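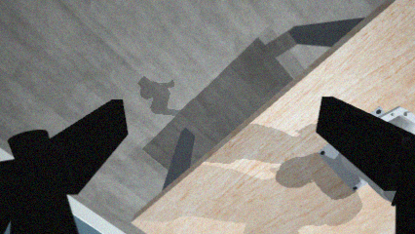 Pevness should stop playing three at the back. I have thought so since May, when the last season ended with a run of dropped points, and nothing in the first part of this one has changed my mind.

The case for the system was fair enough when Margaux Boyer took over. She had three good centre-halves and no winger worth the name. Eltach had just gone up playing that way, and half the division copied them. Two of those centre-halves have since left. The third, Marty, is the best defender at the club and spends most matches covering the space behind a wing-back who has been caught upfield again.

The Jerberg game showed all of it. A crowd of 1682 watched us have most of the ball in the first half and do very little with it. Then Jerberg moved their two wide players up against our wing-backs, and from there we were defending with five and attacking with two. Both goals came from crosses on the left. The second was a free header.

Boyer said afterwards that the players know the shape and need time. I have some sympathy – changing formation in November is a risk, and a new back four will give away a goal or two while it settles. But there were only 435 at the cup tie the week after, and people who have paid all autumn to watch the same match are entitled to ask for a different one.

A plain 4-4-2 would do. Marty in the middle, the younger full-backs told to stay at home, and a second striker close enough to the first to pick up the loose ball. We have the players for it now, which we didn't two years ago. Eltach away is next, and they will know exactly where to put their crosses if we line up as before.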